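Trutberg runway collision

The Trutberg runway collision was a ground accident at Trutberg Regional Airfield in which a twin-engine commuter aircraft, lining up for departure, was struck on the tail by a light aircraft that had just landed on the same runway. There were 29 people on the two aircraft. All survived, and six were taken to hospital, one of them with a broken collarbone. The accident led to changes in the way small airfields in the region handle mixed traffic during poor visibility.

Background

Trutberg Regional Airfield lies in a shallow river valley and has a single paved runway, with one taxiway joining it near the midpoint. Aircraft departing to the west had to enter the runway at this junction, roll to the eastern end and turn round before take-off, a procedure known as backtracking. The layout dated from the airfield's years as a gliding and training field, when few aircraft needed the full length.

Scheduled flights were started by Aubert, a small regional carrier which flew between Trutberg and Kesstead with turboprop aircraft. By the time of the accident it was running four return services on a typical day. Private flying continued alongside them, and the Bullik flying club kept its hangar and clubhouse on the south side of the field.

The airfield did not have a control tower in the full sense. An information officer on the ground passed weather and traffic details to pilots by radio but had no authority to give or refuse clearances. Pilots were expected to announce their own positions and intentions on the common frequency.

Valley fog was a known problem. It formed before dawn, often lay over the eastern half of the runway only, and could thicken again for short periods after it seemed to have cleared. A note to this effect appeared in the airfield's printed guide but had been left out of the shorter card carried by many visiting pilots.

Accident

The Aubert flight was due to leave for Kesstead at 7.40 in the morning and was running late after a delay in fuelling. Its commander was Gerd Kuhlmann. He announced that he was entering the runway to backtrack, and the information officer, Odette Gautier, acknowledged the call.

At the same time a four-seat light aircraft flown by Lachlan Tapsell was approaching from the east. Tapsell had been listening to the frequency of a neighbouring airfield until shortly before and changed over after Kuhlmann had made his first call. He announced that he was on final approach. Part of this message was lost when another station transmitted over it, and Gautier asked for it to be repeated. No reply was recorded.

Kuhlmann later told investigators that he had heard a broken call but took it to be from an aircraft still some way off. He carried on to the eastern end and began his turn. Tapsell saw the runway lights through a gap in the fog and landed over the top of the turning aircraft, touching down beyond it. He then braked, ran wide on the damp surface and came to a stop across the centre line. Believing the runway behind him to be clear, he turned back towards the taxiway, missed the junction in the fog and continued east. The wing of the light aircraft struck the tail of the commuter aircraft at low speed.

Fuel leaked from the damaged wing but did not catch fire. The passengers left the commuter aircraft by the front door and one overwing exit. The airfield's fire vehicle reached them after a delay, having first gone to the western end by mistake.

Investigation

The inquiry was led by Telma Sepúlveda. Her report found that neither pilot had a complete picture of where the other was, and that the radio procedure in use gave no reliable way of putting this right. It named the late change of frequency and the blocked transmission as direct causes. The lack of a taxiway to the eastern end was listed as a contributing factor, as was the omission of the fog note from the short card.

The report made no finding against Gautier. It observed that she had asked for the message to be repeated and had no power to stop either aircraft. Genji Sakai, a former airline captain who advised the inquiry on cockpit procedure, added an annex on how crews judge distance from radio calls alone. He argued that a pilot who hears a voice but not a position will usually place the other aircraft further off than it is.

Aftermath

The airfield extended its taxiway to the eastern end, which removed the need to backtrack. A position call became compulsory before entering the runway, and landings were suspended whenever either end could not be seen from the information office.

Aubert repaired the commuter aircraft and returned it to service. The light aircraft was written off. Services to Kesstead continued without a break, though passenger numbers fell for a time.

Contemporary coverage

The regional press followed the inquiry closely. A report printed when the findings were released is reproduced in part:

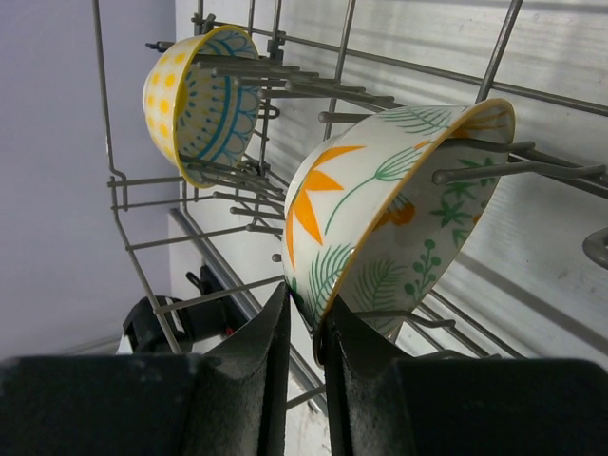
TRUTBERG, June — Investigators said a blocked radio message and a late change of frequency led to the collision between a commuter aircraft and a light aircraft at the regional airfield. The findings, which run to 68 pages, call for a longer taxiway and stricter rules on flying in fog. The airfield's managers said they accepted the report in full and would begin work as soon as money was available.

See also

Backtracking (aviation)
Kesstead Airport
Runway incursion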